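Benano Developers > Mailing lists > benano-control > Thread
Reading time: 3 minutes
Print this message | E-mail this message

Subject: Re: [benano-control] Self-filter eats the chair; target bin dropped while carrying
From: Binta Adeleke
To: benano-control
Date: 18 March 2021

Gunvor Haugland wrote:

> After the January merge the self-filter removes points that do not
> belong to the robot. With the right wrist camera near furniture, the
> mask grows across whatever is next to the hand. The planner then
> treats that volume as free.
>
> Second problem, perhaps the same one. While the left gripper carries a
> bag, the bin track is sometimes lost and the task goes back to SEARCH.
> Raising max_track_age hides it. I would like to avoid that.
>
> Do you want both in one ticket?
>
> Gunvor

Two tickets, please. They share a config file and very little else.

The wrist case first. The mask is seeded from the projected hand model and then grown on depth similarity and low intensity gradient. Dark ribbed covering close to the lens gives poor depth, so the second term decides, and the region keeps growing into anything dark that touches it in the image. Lowering grow_limit helps on a bare background. It does not help here, where the black ribbed mass beside the fingers merges with the covering of the hand and there is no usable boundary between the two.

The head view has a different failure. The bag is not in the robot model, so the filter leaves it in the cloud, and the tracker gets blue plastic as a foreground cluster much nearer than the bin. When the cluster changes shape the association gate picks the wrong candidate. The bin itself is an easy detection: yellow lid, dark body, pale wall behind it.

Wrist view, then head view: 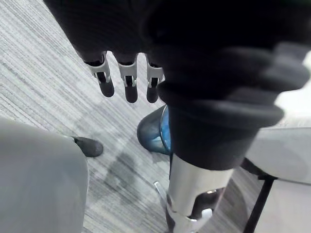
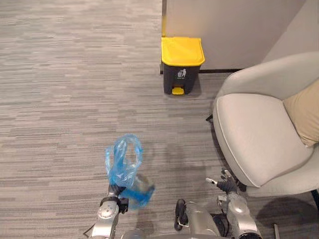 1. Changes on the branch

The branch is senberg-selfmask. It has the following:

- Region growing is off for wrist cameras. The mask is the projected model plus a fixed margin of 7 pixels. Pixels without valid depth are marked UNKNOWN instead of FREE.
- The planner treats UNKNOWN as occupied within the swept volume of the hand. Expect more refused plans near chairs. That is intended for now.
- A held object gets its own label, HELD, from the gripper state and a box attached to the gripper link. HELD points are kept for collision checking and withheld from the tracker.
- The tracker keeps a target for 3 missed updates before it reports LOST. max_track_age is unchanged.

The box is a poor fit for a bag. A bag hangs and flares, and the part outside the box still reaches the tracker. I tried a convex hull updated from the cloud, but it took in points from the carpet when the arm was low. Suggestions welcome.

2. Not fixed

The carpet. Its stripes produce false matches in the stereo stage, mostly on dark patches. The floor plane fit discards them, but with the wrist camera looking down there is too little clean floor left and the fit goes unstable. I have capped the solver at 2000 iterations so that it fails early and returns the last good plane.

Also, release height over the bin is still a constant in the Banberg task file. It should come from the detected lid. The pedal is not modeled at all, and the task has no step for opening the lid.

3. To reproduce

Check out the branch, rebuild perception and planner together (the label enum changed, so a mixed build will run and give nonsense), and replay with --labels on. You need 4 topics: both depth streams, joint states, gripper state. The Nasution replay tool drops gripper state by default. Pass --keep-all or HELD will never be set.

Gunvor, could you run your wrist sequence against this and send me the label histogram before and after? I mainly want the UNKNOWN share. If it is very high we need to look at the margin before anyone merges.

Binta

Print this message | E-mail this message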